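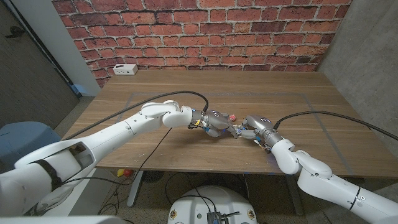

Bethel Alemneh wants to know how you can date a studio portrait from the backdrop alone, when nothing is written on the print or the sleeve.

You can't always. With the Negash studio you often can, and I said I'd post how I do it, so this is a thread.

Background for people who don't follow me for this: Negash was a portrait studio in Trevau. Weddings, school leavers, passport photos. It had four painted backdrops, all done by Bezawit Gebreyes, who also painted sets for the theater two streets over.

I'm cataloging the negatives. There are 2086 of them that I'd call usable, plus a box I haven't opened properly. Most came with a sitter's surname and nothing else.

The four backdrops are the lake, the staircase, the curtain and the plain one with clouds. Gebreyes called the last one "the cheap sky" in her notebook. It has the most sittings by far.

She painted them in distemper on cotton, same as she'd do for the stage. Distemper rubs off. Every time a sitter leaned back, a bit of paint went with them. So the backdrops wear down in order, and that's what I date by.

The staircase is the best one. There's a painted urn on the left side. In the early negatives it has two handles. Then one handle fades out at shoulder height. Later on both handles are back and the urn is a bit wider, so she'd repainted it.

Her notebook has the repaint under the month only, September, with what she bought for it: whiting, size, raw umber, a new brush. No year. The theater's account book has the same brush on a bill, and that one does have a year. 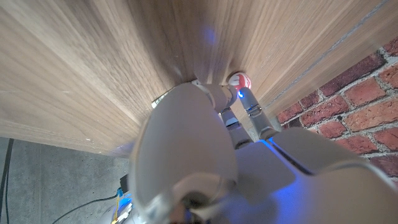
Gustport, September

I'm in Gustport for the week, going through the theater's papers. They were moved here when the building in Trevau was sold. The reading room opens at ten and you get one box at a time.

Box one was wages. Gebreyes is listed as "painter, casual" for her first three seasons and then as "scenic artist." Her pay went up by very little.

Box two was more use. It had a prop and cloth list with 366 entries, and entry 40 is "lake cloth, cut down, to Negash." So the lake was never made for the studio. It was the middle piece of a stage cloth.

That clears up something that had bothered me. The lake has a horizon that's far too high for a portrait. Sitters look like they're standing in a hole. On a stage, seen from the stalls, it would have looked right.

It also explains the seam. There's a vertical line to the right of the boat in every lake negative and I'd had it down as a scratch. It's where the cloth was joined. I've got a lot of records to correct.

A reply asks if Gebreyes took any of the portraits herself. I don't know. Two people in town have told me she did the school sittings when Mr. Negash was ill. I haven't found it on paper yet and I'm not putting her name on them until I do.

What I can say is that the school sittings are lit differently. The key light is lower and comes from the left, and the shadow lands on the cloth where he'd normally keep it off. Make of that what you like. 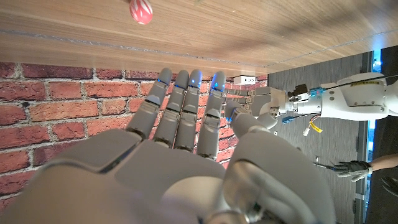 Fingertip lights on, blue.

For anyone trying this with their own family photos: scan at a decent size and look at the edges first. The middle of a backdrop is hidden by the sitter. The bottom corners show the floor join, and the floor got changed more often than the cloth.

Then put your scans in a row by wear and leave them a day. I got my first order badly wrong by going too fast. I had the curtain running backward.

Do not try to clean a print to see the backdrop better. I get asked this a lot. Leave it alone and raise the contrast on a copy.

Someone else asked about money. The catalog is paid for by a small grant from Skorna, the print fund. It covers scanning for the first 1000 negatives. I'm past that now and doing the rest in the evenings.
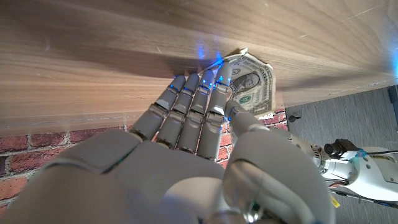

The evenings are slower, and I only have the one light table at home, so the clouds will be last. They're the hardest anyway. She seems to have touched them up whenever she had white left over, and she didn't always write it down.

What I'm still missing is the curtain. It isn't on the theater's list and it isn't in the notebook. The folds are painted more loosely than anything else of hers and I've started to wonder if it's someone else's work.

If your family had portraits taken in Trevau and you have one with a dark curtain and a tassel on the right, please send me a scan. Front and back. The back matters, the studio changed its stamp at least twice.

Bethel, yours is the staircase with one handle. That puts it before the repaint. I'll message you the entry from the account book once I have the copy, they said Tuesday.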